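Displaying a single green plate: stand, wall hanger or flat?
Crafts and Collecting > Ceramics and Tableware
18 replies

mossyteapot
Jun 8, 2022
Hello all! I've been given a dark green plate, round, raised rim, and I love it far too much to put it in the cupboard with the everyday ones. I want it out on the sideboard where I can see it from the sofa. My sister says wall hanger, my partner says just lay it flat and put lemons on it. What do you lot do? Any stands you'd recommend for one plate on its own?

Drarko
Wire stand, every time. I've got them all over the house (three on the dresser, one on the bathroom windowsill, don't ask). Make sure the plate leans back a good way. If it sits nearly upright it'll go over the first time somebody shuts a door hard.

kilnside_jen
Wall hanger for me. I've got a cat. A stand on a sideboard is an invitation.

Drarko
I've got two cats and I've lost one saucer in all that time, and that one was me with the hoover.

kilnside_jen
Well, your cats are better behaved than mine! But I'd add that the spring hangers can chip a glazed rim if they're too tight. The sticky disc sort is kinder. Soak it off in warm water when you want the plate back.

Ogbonna
Posts: 2253
I'm with the partner. Flat, with lemons. Plates are for putting things on, and a dark green one with something yellow on it is a lovely sight. You don't see the middle of a plate properly with a stand either, there's always a bit of wire in the way.

mossyteapot
Ha, he's delighted with that and has read it out to me twice. The middle is the best part of mine though, it's a shade lighter than the rim, so lemons would cover it right up.

Drarko
The wire's at the back, Ogbonna! All you see from the front is the two little feet.

Ogbonna
On yours, maybe. Mine had great big hooks coming up over the rim. It went to the charity shop.

Nuala Ó Súilleabháin
Posts: 3088
Oh, I'm so glad somebody's asked this, I could talk about plate stands all day. I've come round to the plain black wire ones completely. I used to have carved wooden stands and they were pretty enough, but you ended up looking at the stand. The black wire sort with the rounded arch at the back and the two curly feet just goes quiet behind a dark plate, and then when you take the plate off to use it you've still got a nice shape left on the table. Green against pale pine is gorgeous too, so if your sideboard is a light wood, don't go covering it with a runner!
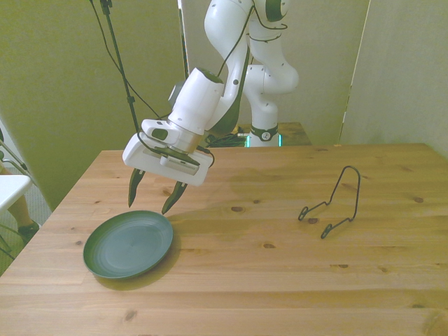 Get the size right before you buy anything. Measure straight across the plate, rim to rim, and look for a stand a bit over half that height. Mine is 190 mm across and I went through two stands that were too small before I learned. They held it, but it looked like a big man on a child's bicycle. When you put it in, hold the rim at both sides, rest the bottom edge in the curls first, then let the top go back gently until it touches the arch. Give it a tiny nudge afterwards. If it rocks, turn the plate a little and try again, as hand-made ones are hardly ever perfectly round.

And you can have it both ways, mossyteapot. I have mine up on the stand most of the year and flat for July, when there are cherries.

kilnside_jen
Cherries on green! All right, that has me tempted.

Rudow
Little dot of museum wax in each foot if you're worried about cats. It peels off clean. I'd disagree about the runner, by the way, bare wire feet will mark a soft wood like pine sooner or later. At least put a bit of felt under.

Nuala Ó Súilleabháin
Felt, yes, good point, I'll give you felt. Still no runner.

Drarko
Where do people get the plain ones now? The shop in town only has gold.

Rudow
Dollstead had black ones in two sizes last time I was in, on the shelf by the picture frames. You could always spray a gold one, mind. Matt black, two thin coats, and let it dry overnight before a plate goes anywhere near it.

Ogbonna
Or use a bowl. Bowls stand up on their own.

mossyteapot
Thank you, this has been brilliant! I've measured the plate and I'm going for plain black wire with felt under the feet. He's been promised lemons at weekends. Will report back once it's up.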